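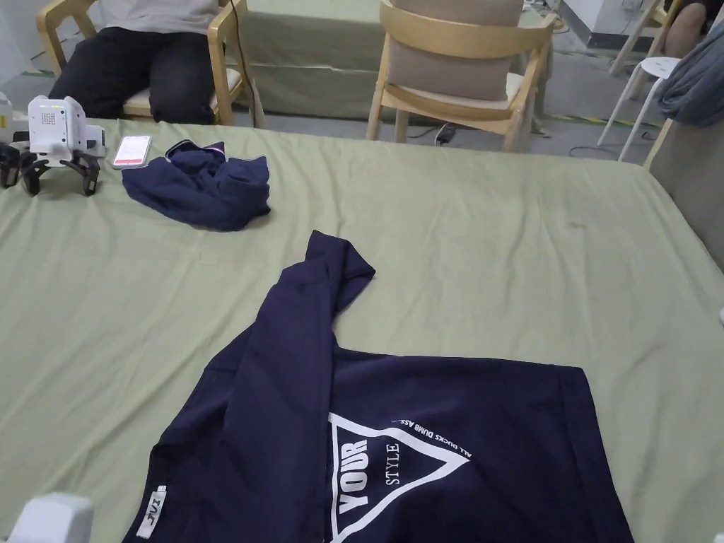
Subject: Re: [folding-list] Left side dropping out mid-fold

> Anyone else losing the left gripper halfway through a T-shirt?
> Ours closes on the sleeve, lifts, and then the log goes quiet
> on that side for 300 ms. Right side carries on as if it were
> getting paid by the shirt. We're on the Flamivero build from
> September. Prundville says it's our cables. Is it our cables?

It might be your cables. It was ours, partly, after I had spent most of a week proving it couldn't be.

Same symptom here. First fold over, sleeve in, and the left side stops reporting. The status light stays green the whole time, so I would stop consulting the status light. We went through 1,228 recorded folds and found 60 with a gap in the left stream. Dark shirts and light shirts alike, big print or no print, so you can leave the vision people alone. I didn't, and I owe them lunch.

Two faults, in our case:

1. The connector at the wrist works loose when the gripper is turned over to tuck a sleeve. Reseat it and put a strain relief on it. The Prestness clips fit if you file them a little.

2. When the link drops, Flamivero holds the last command. If the last command was "close", it keeps closing. That is how I got a pinched thumb, and it's the part I would like Prundville to stop calling "expected behavior".

Until there's a patch, set the watchdog to 60 ms and make the timeout action "release". You will drop some sleeves. Keep your fingers out of the jaws while reseating anything, and cut power at the strip first. Software stop does nothing for a gripper that isn't listening.

Can you post your log from just before the gap? Hwang's support desk wants a second site before they'll reopen the ticket, one thumb being insufficient evidence.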